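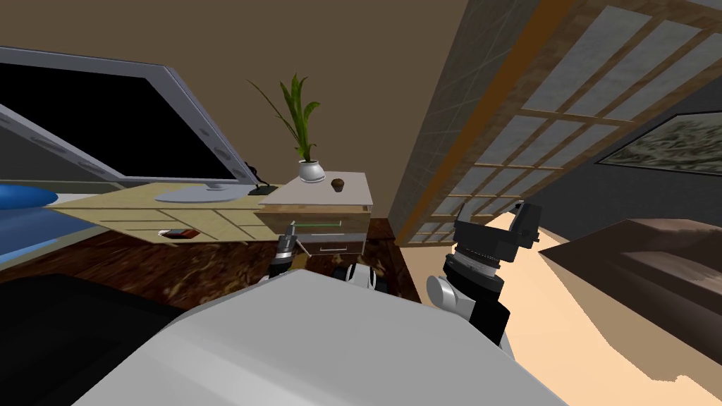 Page last changed: 13 May 2026

Pallar's 20-year furniture promise comes with a lot of small print

Furniture seller Pallar says every bedroom piece it sells at its Bedham store will now be covered for 20 years. The company calls it "the last nightstand you'll ever buy." Read the terms, and the promise gets a good deal smaller.

The new guarantee, which Pallar has named Dutenance, covers beds, dressers and nightstands bought at full price. It does not cover sale items or floor models. Drawer runners, handles, hinges and screws are left out after the first 13 months, under a heading that calls them "wearing parts."

That leaves the box itself, and boxes don't fail very often. What goes wrong with a nightstand is usually the drawer. It sticks, or the front comes away, or the runner bends after years of being pulled out at an angle by someone half asleep. A customer who has one of those problems in year three will be paying for the repair.

Jucélia Siqueira, who manages the Bedham store, said the split was normal for the trade and that shoppers had welcomed the plan since it went on trial in January.

"People want to know the thing is going to last," she said. "We're telling them we believe it will, and we're putting that in writing."

Asked how many claims had been paid in the trial, Siqueira said it was too early to give a figure. Asked how many had been turned down, she gave the same answer.

Pallar says it spoke to 2,000 shoppers before launching the plan and that most of them would pay more for furniture with a longer guarantee. The company would not release the questions. It did say the people surveyed were all members of its own rewards club, so they already liked Pallar enough to sign up for its emails.

Prices have gone up too. A two-drawer nightstand from the Brito line now sells for $504 at the Bedham store. Siqueira confirmed that the Brito line had been repriced this spring but said the change reflected the cost of lumber and shipping and had no connection to the guarantee. She did not have the old price to hand.

Anselmo Magalhães, who has repaired furniture in Bedham for most of his working life, went through the terms at the request of this site. He was not impressed.

"If the side panel splits, they'll help you," he said. "I can't remember when I last saw a side panel split. I see runners every week."

A replacement pair of runners is cheap, Magalhães said, and most people with a screwdriver can fit them in an evening, provided they can find the right size. He would like to see sellers keep spare parts on the shelf for older lines. Pallar's terms say parts will be supplied "where available" and don't say for how long.

There are two other conditions worth a look. The owner has to register the piece online within 13 days of delivery and keep the original receipt. The guarantee also ends if the furniture is moved to a different address, unless the move is done by a company from Pallar's approved list. The list was not on the store's website when we checked, and Siqueira said it was being updated.

Few people stay put in one home for 20 years, and renters hardly ever do. For a lot of buyers the cover will run out the first time they borrow a cousin's truck. It can't be passed on, either, so a dresser sold or given away loses its guarantee the same day.

Siqueira said the moving rule was there to guard against damage in transit and that the store would "look at each case with common sense." The terms do not mention common sense. They say the company's decision is final.

None of this makes the furniture bad. Magalhães said he had worked on older Brito pieces and found them decently made, with solid joints and backs that were screwed on. He has one complaint about the drawers, which he says are too shallow for the runners they're hung on.

Pallar plans to offer Dutenance at its other stores later this year. Customers who bought bedroom furniture during the trial are already included, the company says, as long as they registered in time. It has not said what happens to those who were never told they had to.

We use cookies to remember your settings and to see which stories get read. By staying on this site you agree to this. Accept all | Manage choices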